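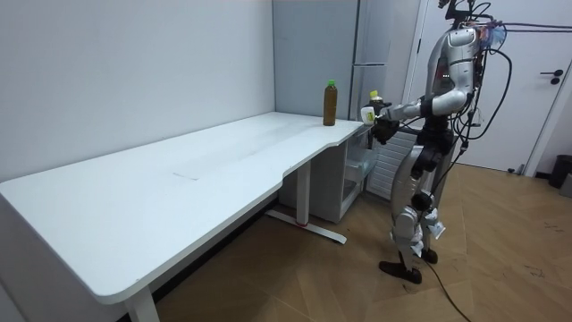 Chapter 4
A Morning With a Machine That Handles Bottles

I had been teaching automation out of books for years before I ever stood in a room with a humanoid robot, and I want to start this chapter with that visit, partly so you can enjoy my confusion. It was an open day at Suvden, a small robotics lab, in September, and I had pictured something like a car factory – yellow fences, warning lights, a lot of noise. What I got was a plain white room with a long desk, a tall cabinet against the wall and a silver robot reaching out at chest height with a little white bottle in its black gripper. Cables looped from the top of its head down its back, and crumpled white fabric was wrapped around its knees and shins. I remember thinking it looked like somebody halfway through moving house!

Our host was Touran Jafarzadeh, who ran the demonstrations that day. She let eight of us in at a time and asked us to stay behind a strip of tape on the floor near the door. Then she asked a question I have been stealing for my own classes ever since: "Before I tell you anything, what do you think the hard part is?"

I said walking. Of course I said walking. I had seen the videos, same as you. The man next to me, Arash Tehrani, worked for a packaging company called Cimell and had more sense than I did. He said, "Knowing where the bottle is." Touran said he was closer than I was but that we had both missed a few things, and she spent most of the next hour on the things we had missed. They make up most of this chapter, too.

4.1 What the job looks like from the robot's side

Think about picking up a bottle of cough syrup. You look at it, your hand goes out, and your fingers start to close a little before they arrive. You don't plan any of this. If the bottle is lighter than you expected, your arm jerks up a bit and you laugh and carry on.

A robot has to have an answer for every piece of that. Where is the bottle, in three dimensions, measured from my own shoulder? Which way is it standing? Is something in front of it? How wide should my gripper open? How hard should it squeeze? And once I have hold of it, where do my elbow and wrist have to go so that I don't knock over whatever is next to it?

Touran broke the job into five stages on the whiteboard in the hallway, and I copied them onto the back of my visitor form:

Find the object.
Plan the reach.
Close the gripper.
Move the object.
Let go.

I would have guessed that the last one was free. You open your hand, done. But Touran told us that letting go had given her group more grief than anything else that spring. If the gripper opens while the bottle is still a hair above the desk, the bottle drops and may tip. If it opens while pushing down, the bottle can skid. And a bottle with a sticky label can cling to one finger and come along for the ride. (Try it at home with a strip of tape on a shampoo bottle. My daughter and I wasted most of an evening on this.)

4.2 Why bottles?

Somebody in our group asked why they didn't pick something easier, like blocks. Touran's answer was that they had started with blocks and learned a lot about blocks. Bottles come tall and short, clear and solid, full and nearly empty. A clear one can be hard for a camera to make out, as it will show you the wall behind it. A half-full one has liquid sloshing around inside, so its balance shifts while the arm is moving. The lab keeps a running list of every grasp it tries, good and bad, and the list had just gone past 1000 entries when we visited. She was as fond of the failures as of the successes, maybe fonder.

Arash wanted to know how fast it could go. At Cimell they use a fixed machine, the Fisadeck, which does one motion over and over on one size of container. He was proud of it, and I think a little worried on its behalf. Touran told him to keep it. If your bottles are all the same and always arrive in the same spot, a fixed machine will beat a humanoid on speed and on price, and it will do so for a long time yet. The humanoid starts to look interesting when the bottles change, or the desk was built for people, or the next job of the day has nothing to do with bottles.

That conversation gives us the two words you'll need for the rest of the chapter. Fixed automation is equipment built around one task. Flexible automation is equipment that can be given a new task without being rebuilt. Most real workplaces have some of both, and in section 4.5 we will look at a warehouse project called Thaweesak that changed its mind twice about where to draw the line.

4.3 Things to notice on a visit

I hope you get to go on a visit like this one. If you do, watch the pauses. I spent the first ten minutes staring at the hand and missed how often a robot can stop between one motion and the next. Ask what is happening during a pause. Ask who decides that a try has failed, a person or the software. Ask where the stop button is and who is holding it – Touran had hers on a cord around her neck, and she showed it to every group before anything moved.

Write your notes the same day. Mine are mostly arrows, and there is one word in capital letters, underlined twice, that I still can't read.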